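Mwende Mfinanga has been paid to say nice things about kitchens for most of her working life, so I expected a sales pitch. She wrote copy for Podell until March and now helps people cut their household bills. I wasn't sure that was much of a step up.

"You're right to wonder," she says. "Half the advice out there is rubbish. Somebody tells you to batch cook and you'll save 1000 pounds a year. Compared with what? Were you eating out every night?"

Her own claim is smaller: 45 pounds a month, mostly from planning dinners on a Friday and buying dried goods in bulk. I ask for proof. She has receipts, but only her own, and she lives alone.

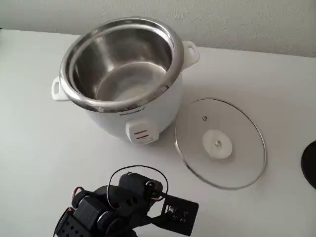
A rice cooker with its steel inner pot.

What about families? She mentions Gitau Mabula, a client with three children, who gave up after two weeks. "He said the lentils were the problem. I think it was the spreadsheet."

She charges 59 pounds for a first session, so a client has to stick at it for more than a month to break even. Does she tell them that?

"If they ask," she says, then laughs – a bit uneasily, I thought. "Most don't ask."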